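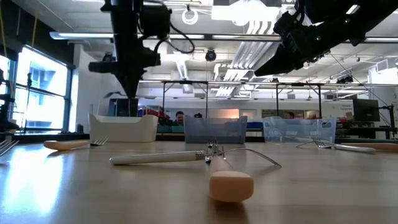

포크 분류 세팅, 통 3개에 양팔. 수요일 오후

원격조작 시연 데이터, 겹친 포크에서 자꾸 막힙니다

글쓴이: 빌릭주니어
안녕하세요, 눈팅만 하다가 처음 글 써봐요. 테이블에 포크를 흩어놓고 양팔로 집어서 뒤쪽 통에 나눠 담는 작업을 가르치는 중입니다. 리더암 두 개를 손에 잡고 움직이면 따라오는 방식이고, 에피소드는 지금까지 559개 모았어요. 따로 떨어져 있는 건 꽤 잘 집거든요? 근데 가운데처럼 포크끼리 엇갈려 있으면 정책이 그 위에서 한참 망설이다가 허공을 집습니다 ㅠㅠ 그냥 데이터를 더 모으면 될까요, 아니면 시연 방식을 바꿔야 할까요?

댓글

Dendow_팬
559개 중에 겹친 상태로 시작하는 게 몇 개예요? 저는 그게 제일 궁금하네요. 저도 예전에 숟가락으로 비슷한 거 했었는데 전체 개수는 별 의미가 없었어요.

빌릭주니어
아... 세어본 적이 없어요. 처음 며칠은 일부러 쉽게 늘어놓고 했으니까 많지는 않을 거예요. 오늘 저녁에 라벨 붙여볼게요.

스테르반
손으로 직접 팔을 잡고 끌어서 가르치는 쪽은 생각 안 해보셨어요? 포크처럼 얇은 건 그리퍼 끝이 상판에 닿는 느낌이 중요한데 리더암으로는 그게 하나도 안 느껴지잖아요. 저는 원격조작으로 하다가 팔 끝을 테이블에 박아먹고 갈아탔습니다.

Dendow_팬
@스테르반 그건 반대요. 직접 끌면 카메라에 사람 손이 다 들어가서 영상으로 학습할 때 골치 아파요. 게다가 양팔인데 혼자서 두 개를 어떻게 끌어요 ㅋㅋ

스테르반
끌어서 궤적만 기록하고 손 빼고 재생하면서 영상은 다시 찍으면 되죠. 번거롭긴 해도 돼요.

Dendow_팬
포크가 처음 놓인 자리 그대로 복원이 된다면요. 겹친 건 1cm만 틀어져도 다른 문제가 되던데요.

스테르반
음 그건 인정. 겹친 더미에는 안 맞을 수도 있겠네요. 그래도 따로 놓인 것 집을 때는 저는 여전히 직접 끌기가 낫다고 봅니다.

그레세로공방
사진 보니까 크림색 손잡이가 복숭아색 포크랑 엇갈려 있고 바로 옆에 휘어진 은색 것도 붙어 있네요. 저라면 저기서 바로 집지 말고 한 팔로 위에 걸친 걸 살짝 밀어서 떼어놓는 동작부터 시연에 넣겠어요. 사람도 저러면 일단 흩트리고 집잖아요. 제 경우 떼어놓기만 따로 395개 찍었고 그다음부터 허공 집는 게 확 줄었어요!

빌릭주니어
오 떼어놓기를 따로요? 저는 지금까지 한 번에 잘 집는 것만 남기고, 밀거나 다시 잡은 건 다 실패로 보고 지웠어요...

그레세로공방
으악 그걸 왜 지워요 ㅠㅠ 다시 잡는 장면이 제일 아까운 데이터인데요. 휴지통에 남아 있으면 꼭 살리세요.

Dendow_팬
근데 무조건 살리는 것도 좀... 더듬거리는 시연을 그대로 넣었더니 저희 로봇은 멀쩡한 포크 앞에서도 더듬거리는 걸 배웠어요. 놓친 뒤에 제대로 복구하는 구간만 잘라 넣는 걸 추천해요.

스툽엘
조금 다른 얘긴데 왼쪽에 창문 빛이 상판에 꽤 세게 번지네요. 저 상태로 찍은 것만 있으면 흐린 날이나 저녁에 또 다르게 굴 거예요. 블라인드를 치든지 시간대를 섞든지 하세요. 저는 8월에 모은 걸로 가을까지 버티다가 크게 데었습니다.

빌릭주니어
헉 거의 다 오후에만 찍었는데요. 내일은 아침에도 해볼게요. 그리고 그레세로공방님, 떼어놓을 때 미는 팔이랑 집는 팔을 정해두셨어요?

그레세로공방
네, 왼팔이 밀고 오른팔이 집는 걸로 통일했어요. 섞어서 했을 때는 두 팔이 같이 내려와서 가운데서 부딪히더라고요.

스테르반
그건 더미 위치에 따라 바꾸는 게 맞지 않나요? 오른쪽에 쌓인 것까지 왼팔로 밀면 팔이 다 꼬일 텐데.

그레세로공방
저는 더미가 늘 가운데라서 괜찮았어요. 사진처럼 오른쪽에도 겹쳐 있으면 스테르반님 말씀대로 위치별로 나누는 게 낫겠네요.

빌릭주니어
라벨 붙이고 왔습니다. 겹친 상태로 시작한 건 몇 개 안 되고 전부 초반에 찍은 거네요, 부끄럽습니다... 일단 떼어놓기 시연 위주로 더 찍어서 전체 700개 채우고 다시 학습 돌려볼게요. 지운 것도 백업에 있길래 복구 구간만 자르는 중이에요. 결과 나오면 이 글에 댓글로 달게요!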